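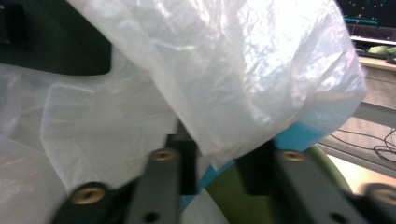
Filed under: Home & Household > List Archive
3 min read

Subject: Re: bin liners, again
From: Iason Pappas
To: Endale household list

Tiruwork Kumsa wrote:

> I've switched the whole house over to the thin white liners from
> Stendley and I'm not going back. They weigh nothing, they come 502
> to the case, and because you can half see through them you know at
> a glance if somebody has thrown out a fork. The trick is to shake
> the bag open fully before it goes in the can. Give it one good snap
> and it settles by itself. I've done the kitchen, both bathrooms and
> the sewing room and haven't had a split yet. Anyone still paying
> for the heavy gray ones should do the math.

I did the math, and I'm not convinced. A case of 502 sounds wonderful until you start doubling them up, and I doubled up on the second day. One bag for coffee grounds, another around it for the drip. So call it half a case and then tell me what you saved.

As for the snap, I've tried it. What I get is a big crackling balloon that stands up out of the can and flops over whichever side it likes. The creases never come out. I've pushed the air down with my forearm, I've tried folding a cuff over the rim, and by evening the cuff has slid in on one side and there's an onion skin down between the bag and the can.

The half see-through business is fair for forks. It also means that anyone who stops by gets a look at what we had for dinner. My sister has already commented.

Where they do work, I'll admit, is storage. I put the winter blankets up in January in 13 of them, loosely tied, and being able to tell the green one from the brown one without opening anything was handy. I wouldn't leave wool in them for long, though. Tiruwork, did you ever find out if yours had that sour plastic smell after a few months? Mine did, and I aired everything on the porch.

For the kitchen I'm back on the Stanar ones. 12 to a roll, ugly, expensive, and they stay where I put them - so far. If someone in Varnthorpe wants the rest of my case, there are around 83 left, and the box is by the side door. Bring something to carry it in, the bottom flap has given out.

Iason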